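I have redone the budget four times now, and I think version five is the one! For anybody just joining, Esther Mwaipopo and I are putting together the shopping list for our second tabletop robot station, and I've been happily buried in quotes since July.

The big stuff is boring. An arm costs what it costs, the Trellar people sent a clear quote, and we signed off on it in an afternoon. What I love is the small stuff, the part of the spreadsheet where everything I forgot last time gets a row of its own (tag boards, brackets, cable, more cable).

So far the small stuff looks like this:

- green backdrop and stand, $155
- camera brackets and clamps, $231
- bar-style depth camera from Jadum, $608
- printed tags and white board stock, $45

I walked over to the station we already have with the list in my hand and checked it against real life.

Black table, white parts, printed tags:

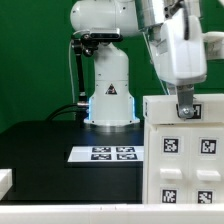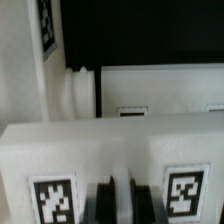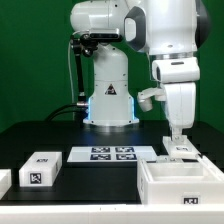

Esther's vote is to spend more on tags and I'm completely with her. They're the cheapest line on the list and we use them on just about everything! We're going to print double what we need, on matte stock this time, and keep the spares flat in a folder.

We still disagree about brackets. Bouvier has a jointed one that I adore, Huvosier has a plain one for a good bit less, and Esther says a bracket you set once doesn't need fancy joints. She has a point. But I move cameras constantly, so I'm budgeting for one of each and we'll see which gets grabbed first.

Two things I'd tell anyone planning a station of their own: measure your table before you order the backdrop (ask me how I know), and price the cables with their connectors on. I left connectors out of the first three versions and it threw off the whole bottom line.

Next up is getting the Jadum order in and finding out what shipping does to my nice tidy total. I'll post the full spreadsheet once the bracket rows are settled.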